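Moltum G2 Gripper Review – Two Fingers, Strong Opinions

Posted in May under Grippers & End Effectors

The Moltum G2 is a two-finger electric gripper for small arms, sold in black, and in no other color if you'd hoped to match the curtains. I've been running it on the bench for 15 evenings, swapping it back and forth with the Prarkberg Mini that has lived on my arm since last year. I paid full price for both, a fact my bank brings up monthly.

Mounting took four screws and one short argument. The bolt pattern is standard, the screws in the box are a hair too long, and the manual shows a washer that wasn't in the bag. I used one of my own. The cable is generous to a fault, and you'll want to route it before you run anything fast, or it will find something to hug.

For testing I use the same chore on every gripper: pick up a cube, put it in a basket, don't make a fuss. 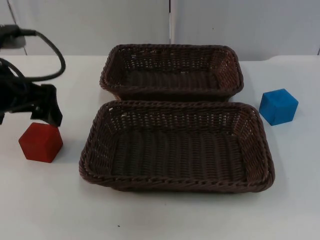
Moltum G2 over the red cube, with the blue one still to go.

Grip first. The G2 closes evenly and it closes quietly, and after the Prarkberg, which sounds like a stapler with a grudge, that was a pleasure. The default force is too high for anything you're fond of. I brought it down by a third in the settings and left it there. At that level it held a cube through a full-speed swing and still let go cleanly on release, something the Prarkberg manages when it's in the mood.

Cubes that sit at an angle are where the money goes. The fingers have enough travel to close over a crooked block and nudge it straight, so my lazy approach angles mostly worked. When they didn't, the cube shot sideways and the gripper closed on nothing and reported success. There is a setting for that, called "grasp confirm," and it ships turned off. I'd love to meet the person who decided this.

Baskets are harder than they look. A rim gives you something to hit on the way down, and the G2's body is wider than the drawings suggest. I clipped the front basket on my first evening and shoved it a good inch. 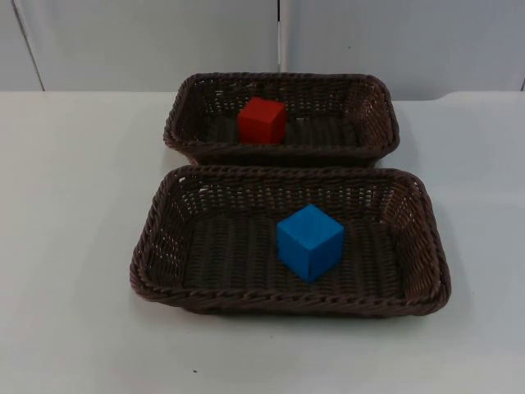

After I raised the drop height and slowed the last bit of the descent, the clipping stopped. Cubes land a little off center and turned whichever way they please, which is fine for toys and less fine if you're stacking anything.

Software is the weak spot. Moltum's own app wants an account, then an update, then the account again. I gave up and ran it from the Osei controller, where it showed up right away and behaved. If you use Eradari's software, the G2 profile is in the list but the open and close limits are swapped. Fix that before you power up. I fixed it after.

Good: quiet, even grip, long finger travel, plenty of cable.
Bad: wide body, silly defaults, the app.

The Prarkberg is cheaper and fits into tighter spots, so it's staying in the drawer within reach. The G2 is staying on the arm, partly on merit and partly because those long screws took me most of an hour.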